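Asine CPAP humidifier - water chamber leaking at the base and error 41

Status: Solved
Product: Asine bedside CPAP with heated humidifier, Valteo hose (heated type)
Category: Humidifier and water chamber
Replies are shown oldest first.

Original message

Hello support. I have this machine since February and until last week I had no complaint. Now I find water under the humidifier every morning. It is not much, I would say a spoon or two, but it is enough to make the night table wet and I am worried about the electric part. Two times the machine also showed error 41 and the heating went off. The air continued to come, so I could sleep, but my nose was very dry.

What I already did:
- I filled the chamber only to the line, not above.
- I changed to a new bottle of distilled water.
- I dried the heater plate with a soft cloth before I put the chamber back.
- I turned the machine off at the wall for one hour.

The leak is the same after all this. The mask and the cushion are fine, I have no leak at the face. Please tell me if I must order a new chamber or if the problem is in the machine.

Support reply 1

Thank you for the clear list, it saves us some questions. Error 41 on this model means that the heater plate does not reach the set temperature in the expected time. Water between the chamber and the plate is a common cause, so it is possible that you have one problem and not two.

Please answer these points:
a) Is the chamber the original one or a replacement?
b) When the chamber is full and stands alone on a dry paper towel for 30 minutes, is the towel wet?
c) What humidity level do you use, and is the room cold at night?
d) Do you wash the chamber in the dishwasher?

Until we know more, please use the machine with the humidifier empty, or place it lower than your head on a flat tray. Do not put your hand on the plate when the machine was running.

Customer reply

a) Replacement. I bought it from the Kastora web shop, the package said it fits Asine and one other brand.
b) I did the test two times. With the chamber standing alone the towel stayed dry both times. Then I pushed down on the lid with my hand and a line of water came out at the back corner, where the gray seal is.
c) Level 9. Yes, the room is cold, we sleep with the window open a little.
d) No, only by hand, warm water and a small amount of dish soap. One time vinegar.

I also looked in the menu. The hour counter says 2000 and the event list has 114 entries, most of them "mask off", so I think these are normal.

Support reply 2

Your test in point b) is very useful. The base of the chamber is good, and the leak is at the lid seal when there is pressure on it. In the machine the latch presses on the lid in the same place, so the water goes out at the back corner and runs down to the plate.

The "mask off" entries are only a record of when you took the mask away. They are not faults.

Please follow these steps in order.

1. Unplug the machine and wait until the plate is cold. Take out the chamber and pour out the water.

2. Open the lid fully and pull the gray seal out of its groove, starting from the front. Use your fingers only. A knife can cut the seal.

3. Wash the seal and the groove in warm water. Look for white scale in the back corners. If you find some, leave the parts in one part white vinegar and nine parts water for ten minutes, then rinse well.

4. Let all parts dry in the air, away from the sun.

5. Put the seal back with the thin lip to the inside. Many replacement chambers come with the seal turned the wrong way, and it is difficult to see.

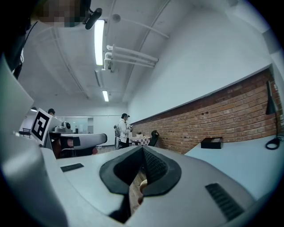

6. Close the lid until you hear the click on both sides. If there is a click on one side only, open it and start again with the seal.

7. Fill to the line, push the lid down with your hand and look at the back corner. If it stays dry, put the chamber in the machine and run the warm-up from the menu.

8. For the first night set the humidity to 5. With a cold room and a high level you can also get water in the hose, and this can look like a leak.

If the corner is still wet after step 7, the seal is worn out and we will send a new one from our Tunstall store. The part is sold separately, you do not need a full chamber.

Customer reply

The seal was in the wrong way, as you wrote. There was also scale in one corner. I cleaned it, turned the seal and now the back corner is dry when I push. I had three nights at level 5 with no water on the table and no error 41. The Valteo hose has a few drops in the morning, but I think this is the cold room.

I would like to order one seal anyway, to have it in the drawer. Please send me the price with postage.

Support reply 3

Good to read this. A few drops in the hose are normal with an open window - you can raise the hose temperature by one step, or put the hose under the blanket. We sent the price for the seal to your e-mail address. The ticket is now closed, and you can open it again by replying to that message.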